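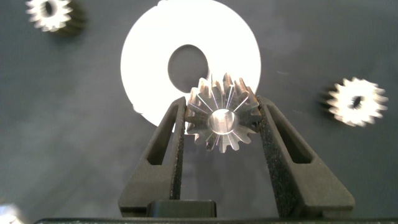 Can a robot arm take over small-parts handling on a shop floor yet?

For a narrow set of moves, under watched conditions, with someone nearby to reset the table. Picking a gear off a flat surface is mostly solved. Putting it where it belongs, at the right angle, with the teeth lined up, is the part that still fails often enough that we would not leave it alone for a shift.

Nair Gears: data card

Version 1.2
Maintained by the Wostia bench group
Related repositories: ronon-control (arm controller), binden-tools (conversion and replay)

Summary

Nair Gears is a set of recorded manipulation episodes covering the handling of small metal gears on a tabletop. It was collected to answer a practical question from a gearbox repair shop, Binden: which of the bench chores done by hand today could be passed to a single arm with a two-finger gripper. The set holds 650 episodes. Each one contains wrist video, joint positions, gripper opening and a short text instruction.

What is in it

Tasks fall into four groups.

pick: lift one gear from the table and hold it clear of the surface.
place: set a held gear down at a marked spot.
sort: separate bevel gears from spur gears.
seat: lower a gear over a vertical pin until it rests at the bottom.

The groups are not balanced. Pick and place make up most of the set. Seat has 51 episodes, which is too few to train on by itself and should be treated as an evaluation slice. Sort episodes are longer than the rest and often include a second attempt at the same part.

Collection

All episodes were recorded by teleoperation on one bench. The operator worked from the wrist view plus a direct line of sight to the table. Control runs at 20 Hz, and video is resampled to match. The resampling is done by binden-tools at export time, so raw video timestamps are not preserved in the release. If you need them, open an issue and we will add a side file.

Episodes start with the gripper open and end when the operator releases the record pedal. There is no fixed end pose. Some operators held still for a second or two before release and some did not, which shows up as a tail of near-zero actions in part of the data. The loader flag trim_idle removes it. It is off by default.

Gripper and surfaces

The fingers are tapered and end in blunt, squared tips. Grip force is not measured. The only feedback is the opening width reported by the controller, and it drifts by a small amount over a long session. We re-zeroed at the start of each session and did not correct within one.

Surface matters more than we expected. A gear on a hard surface slides when one finger arrives before the other. On cloth it stays put, but the fingertips can press into the weave and drag it - the gear then moves with the cloth and the arm sees nothing wrong in its own joint readings.

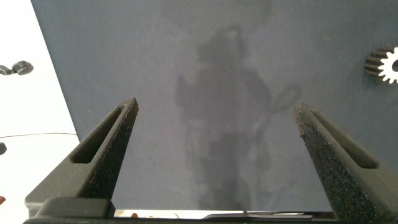 Dragging of this kind is labeled in the notes field as cloth_shift where the operator reported it. The label is incomplete. Treat its absence as unknown.

Shadows are a second source of trouble. The arm lights its own work badly: with an overhead lamp, its shadow can fall on the area it needs to see, and the shape changes as the wrist turns. Policies trained on an early subset learned to close the fingers on dark patches. Adding episodes with the lamp moved to two other positions reduced this but did not remove it. Glare on machined faces has the opposite effect, flattening the teeth so that their angle is hard to read from video.

Baseline results

We trained one small imitation policy, config in baselines/ronon_small.yaml, and ran it on the same bench with parts it had seen.

pick: 85 percent success
seat: 20 percent success

Place and sort were run but scored with a rule we no longer trust, so those numbers are withheld until they are rescored. Success for pick means the gear is held clear of the table at the end of the trial. Success for seat means it is fully down on the pin with no help. A gear resting crooked on top of the pin counts as a failure, even when a light tap would have dropped it.

The gap between the two figures is our short answer to Binden. An arm can hand parts to a person at a bench. It cannot yet do the fitting. The person doing the fitting also checks for chipped teeth, wipes off grit and notices when a part is from the wrong bin, and none of that is in the task list here.

Intended use

Training and comparing manipulation policies on small rigid metal parts. Studying grasp failure on reflective objects. Testing whether a policy trained on one surface transfers to another.

Not suitable for

Safety assessment of any kind. Estimating cycle times, as the operators were told to go slowly. Claims about powered machinery, oily parts or anything heavier than a hand-sized gear.

Known issues

The instruction text uses "cog" and "gear" for the same objects. Both are left as typed.
A few sort episodes list the wrong bin in the metadata. The video is correct.
Finger pads were replaced once, in January. Episodes before and after the change are not separated by split, but the pad_set field records which pads were fitted.
Wrist camera exposure was left on automatic. Brightness can jump when a pale object enters view.

Layout

episodes/ one folder per episode
meta/ instructions, notes, pad_set, lamp position
splits/ train, val and the seat evaluation list
baselines/ configs and logs

Changes

1.2 added lamp position to the metadata, fixed the unit of gripper opening (now millimeters everywhere)
1.1 added trim_idle
1.0 first release

Corrections to labels are welcome as pull requests against meta/ only. Please do not re-encode the video.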